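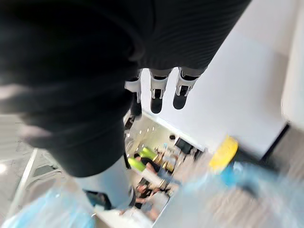
Rokevwood have named their one-day squad for the Loston series. Fifteen players, three of them uncapped. Josée Després keeps the captaincy.

2/ Selection notes. Després has 2334 runs in the format, most of them at first drop. She moves up to open. That leaves a vacancy at three, and the squad contains no specialist for it.

3/ Pettigrew is the likely candidate. Her strike rate against spin is fine. Against the new ball she plays across the line early and gets trapped in front. Loston's left-armer will have seen the footage.

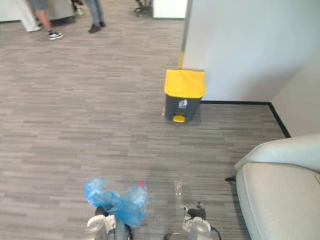 4/ Bowling is thinner. Two frontline seamers, one all-rounder capable of 10 overs, and the rest is off-spin. On a dry March pitch that may be enough. Under cloud it won't be.

5/ Jesitier misses out. Her economy over the last block was the best of the seamers, but she hasn't bowled at the death since her shoulder injury. I'd have taken her for the middle overs and used spin at the other end.

6/ Loston's ground has short square boundaries and a slow outfield straight. Par is well above 200 if the openers see off the first spell. Both sides have favoured chasing there.

7/ First match is Wednesday, day-night. Toss at 1:30 pm. I'll post the batting orders once the team sheets are in.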